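5 失效分析：开度估计错误向执行端的传播

5.1 故障现象

Flodidine策略在Pernberg工位部署后，夹持软质物品时出现一类第4节的离线指标没有反映的故障。机械臂接近目标、手指包络目标的过程与示教基本一致，但在提起阶段，夹爪开度指令出现一次阶跃，方向或为闭合，或为张开。阶跃向闭合方向时，手指持续压缩目标，驱动电流上升，直至控制器触发过流保护；阶跃向张开方向时，目标从指间滑脱。整个部署期间共记录过流停机4次，均发生在提起阶段，目标均为毛绒或毡质表面的物品。滑脱事件未触发任何保护，只能在事后回放中辨认，因此我们不给出其总数。

初步排查时怀疑的是执行端。我们先后检查了Tirkano夹爪的丝杠间隙、驱动器增益和末端通信链路，没有发现能够解释阶跃的异常。将同一段开度指令在空载条件下重放，夹爪能够跟踪指令，说明阶跃由策略输出，执行端只是照做。随后将排查范围移到训练数据。

5.2 开度信号的来源

训练数据由手持夹爪采集。手持端没有编码器，开度由腕部鱼眼相机拍摄的两枚方形标记推算，左右各一枚，随各自一侧的夹爪板运动。设左、右标记中心在夹爪坐标系中的横向坐标分别为x_L与x_R，开度估计为

w = x_R − x_L − w_0 （7）

其中w_0为手指完全闭合时的标定偏置。式（7）要求两枚标记同时检出。当只检出一枚时，Minhas预处理程序假定左右手指关于中线对称，用单侧坐标代替：

w = 2|x_i − x_c| − w_0，i∈{L, R} （8）

x_c为标定得到的中线坐标。两枚均未检出时，程序先做线性插值；若缺失段位于序列首尾，则保持最近的有效值。

这一处理沿用自较早的版本，当时的采集对象以刚性物体为主，体积也小，标记缺失多为单帧事件，插值误差可以忽略。对于软质物品，以上三条路径各有问题。式（8）中的系数2会放大中线误差，而x_c在每台手持端装配后只标定一次；装配螺钉松动或夹爪板轻微偏转，都会使中线偏移，而且这种偏移在双标记帧中不可见，因为式（7）取差值时将其抵消。于是在双标记帧与单标记帧的交界处，开度估计会出现幅值为中线误差两倍的跳变，符号取决于缺失的是哪一侧标记。这与部署时阶跃方向不定的现象吻合。

5.3 数据复查

我们对训练集中全部800条软质物品示教重新运行标记检测，并保存每一帧的检出状态。原程序只输出最终的开度序列，不保留检出状态，这是该错误长期未被发现的直接原因：下游看到的是一条没有空缺的曲线，无从区分测量值与推算值。

复查以提起段为重点。提起段的起点定义为手指闭合速度降至阈值以下的时刻，终点定义为手持端竖直位移达到峰值的时刻。若一条示教在该段内发生检出状态切换，且切换前后开度估计之差超过手指在一帧内可能移动的最大距离，则判为异常。按此标准判出异常示教70条。逐条回看原始图像，这些片段中操作者的手并无与跳变对应的动作，手指与目标的相对位置也没有可见变化，因此可以认定跳变来自估计过程。

异常示教按直接诱因分为4类。

（a）目标遮挡。软质目标受压后下垂或外翻，盖住一侧标记的部分边框。检测器依赖完整的四边形轮廓，边框任意一角被盖住即判为未检出。鞋类和布袋属于此类的典型对象。柔性目标的下垂量随提起加速度变化，遮挡因而往往在提起开始后才出现，与抓取动作本身错开。

（b）曝光变化。手持端由浅色桌面上方移向深色背景时，自动曝光在数帧内拉升，标记白色区域饱和，黑色编码区收缩。检测器在角点细化阶段失败，或者给出偏移的角点。后一种情形更难处理，因为检出状态仍为有效。

（c）误检。画面中存在其他黑白方形图案时，检测器偶尔给出额外候选。原程序按面积取最大的两个候选，未校验编码，也未限制候选出现的区域。书籍封底或封面上的印刷码、包装上的条码以及棋盘状纹样都可能成为候选。

（d）边缘畸变。标记位于鱼眼图像下部，手指张开到接近最大行程时，标记向外移动，去畸变后的位置误差随之增大。此类本身不产生跳变，但会使式（8）的误差进一步放大，常与（a）同时出现。

采集环境对上述诱因有明显影响。图1给出一帧夹持状态的图像，手持夹爪夹着一只竖立的棕色绒面拖鞋，两枚标记位于夹爪板上缘，背景为黑布，桌面上另有一本印有小型方形码的书。该帧中两枚标记均可见，但浅色桌面与黑布相邻、目标紧靠夹爪、视野内存在非标记方形图案，（a）至（c）类诱因所需的条件同时具备。原程序在这样的环境中没有任何冗余。

5.4 错误为何未被策略平滑

一个自然的疑问是，少数示教中的跳变为何能够影响策略输出。按照通常的理解，行为克隆在数据量足够时会对不一致的标签取平均，个别异常值只会带来小的偏差。这里有两点使该假设不成立。

其一，异常在状态空间中并非均匀分布。遮挡与目标姿态相关，跳变因此集中出现在相近的视觉条件下。对策略而言，“标记一侧被软质边缘盖住”与“开度随后改变”之间存在稳定的统计关联，网络有理由学习它。我们用遮罩在原本正常的图像上人为盖住单侧标记，其余像素保持不变，Flodidine随即输出与异常示教同号的开度变化；遮住图像中面积相同的其他区域时，未出现这一响应。

其二，Flodidine以动作块为输出单位，并采用扩散式解码，能够表示多峰分布。这一特性在抓取方向选择等任务上是有利的，但它同样允许把跳变保留为一个独立的峰，而不与正常标签平均。推理时一旦采样到该峰，整个动作块都会携带阶跃。过流停机前的指令记录显示，阶跃前后的开度各自平稳，符合从一个峰切换到另一个峰的特征，而不像噪声。

还需说明，部署端夹爪同样装有标记，以保持与手持端外观一致，但其开度由编码器读取。换言之，部署时标记被遮挡并不影响开度测量，仍会触发策略输出阶跃。我们最初据此排除了标记因素，这一判断是错误的，并使排查延误。

5.5 安全影响

过流保护在4次停机中均正常动作，没有造成人员受伤或夹爪损坏。但保护阈值是按刚性目标设定的，软质目标在电流达到阈值之前已承受较大的压缩量，目标变形不能作为保护触发的依据。若在同样的配置下抓取内部含易碎件的软包装物品，损坏很可能先于停机发生。

张开方向的阶跃风险性质不同。机械臂在提起段末端的速度较高，目标脱手后沿切线方向飞出，落点可能位于桌面范围之外。Pernberg工位的围栏按机械臂可达范围布置，没有考虑脱手物品的抛射。我们在发现该问题后降低了提起段的速度上限，并将人工补料口的开启条件改为机械臂完全静止。这两项措施与根因修复无关，在修复完成后予以保留。

5.6 修正措施

数据侧的修正包括：检测时校验标记编码，并将候选限制在图像下部的预设区域内；取消式（8），单标记帧一律标为缺失；仅当缺失段较短且两端的开度差小于可能移动的最大距离时才允许插值，其余缺失段所在的示教从训练集中剔除；检出状态随开度序列一并写入数据文件，供下游加权或筛选。

剔除的做法存在代价。被剔除的示教多属遮挡严重的大件软质物品，直接删除会使训练集向易检出的物品偏斜。我们尝试过保留图像而只屏蔽开度损失，位姿分支因此能够继续利用这些片段，但开度分支在相应状态下仍缺乏监督，部署时的行为取决于泛化，不宜视为已经解决。较彻底的办法是在手持端加装位移传感器，Tirkano的后续版本已预留安装位置，本文的实验未使用该版本。

执行侧增加了指令变化率检查。每个动作块下发前，控制器计算相邻开度指令之差，超出手指速度上限的动作块整块丢弃，机械臂保持当前位置并请求重新推理；连续丢弃达到上限则转入受控停止。受控停止期间夹爪保持当前开度，不执行张开，以免目标在高处脱手。应当指出，变化率检查只能拦截跳变，对（b）类中缓慢偏移的开度标签无效，后者需要依靠数据侧的编码校验与角点残差阈值。

重新训练后，我们以单侧标记遮罩重复了5.4节的测试，开度输出不再随遮挡改变符号。该测试只覆盖静态图像，未包含遮挡逐渐发展的过程，因此不能单独作为恢复原有提起速度的依据。动态遮挡下的评估需要与采集端同步的开度真值，目前的手持设备无法提供。

图1 手持夹爪采集软质物品示教时的腕部鱼眼相机图像

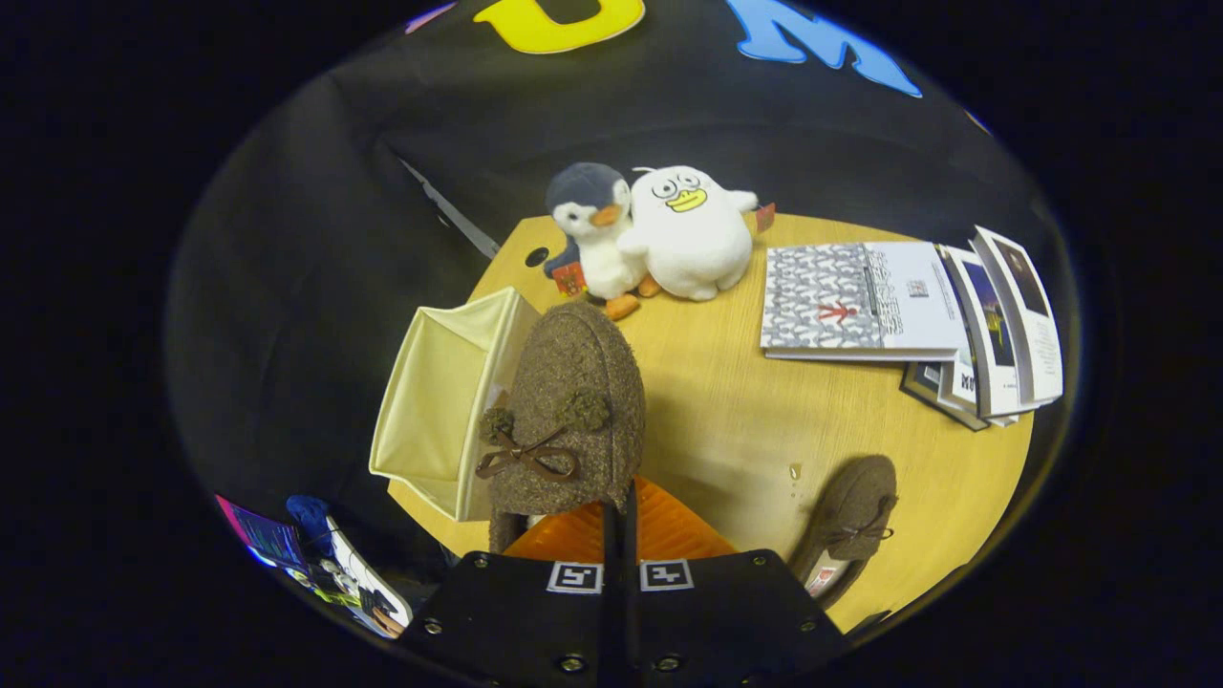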